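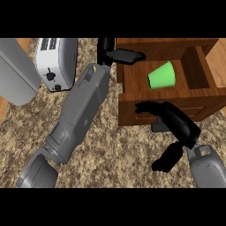
About Stekgate

We help people buy robots. Quite often we help them buy fewer robots, which is a strange way to run a business and explains the office furniture.

Stekgate started when Shivam Tyagi, then a purchasing manager, signed for two robot arms and discovered that the quote left out the grippers, the mounts, the safety review and anyone who knew how to switch them on. The arms spent a winter in their crates. He has since made a career of reading the second page of quotes.

What we do

We plan and budget automation equipment for schools, labs and small manufacturers. You tell us the job, and we try it in simulation before you spend real money on it. Simulated kitchens are cheap. You can give two arms a wooden cabinet, an open drawer and a green cup lying on its side, and learn a good deal about reach and elbow room without buying so much as the cup. Then we write you a budget with all the dull lines in it: freight, spares, training, floor space, and the electrician.

How we charge

A first planning call costs $199 and lasts as long as your coffee does. A written equipment plan starts at $700. We take no commission from manufacturers. Several have offered, and one sent a fruit basket, which we ate and declared.

Who we work with

Our longest-running client is Lahlou, a packaging shop that came to us wanting six arms and went home with two and a better conveyor. We also look after the replacement schedule for the Jurkura training center, where October is budget month and the phone rings accordingly. All told we have finished 22 plans, four of which said "wait a year." Those clients still speak to us.

Our worksheet

Drorau is the spreadsheet we use to compare the cost of owning equipment with the cost of leasing it. It has 529 rows and was named by someone who has left. Clients get a copy with every written plan, including the tab marked "Do not open," which is only the depreciation.

Getting in touch

Use the contact form and attach any quotes you already have. If you've signed one, attach it anyway. Shivam reads them all, usually before 9 a.m.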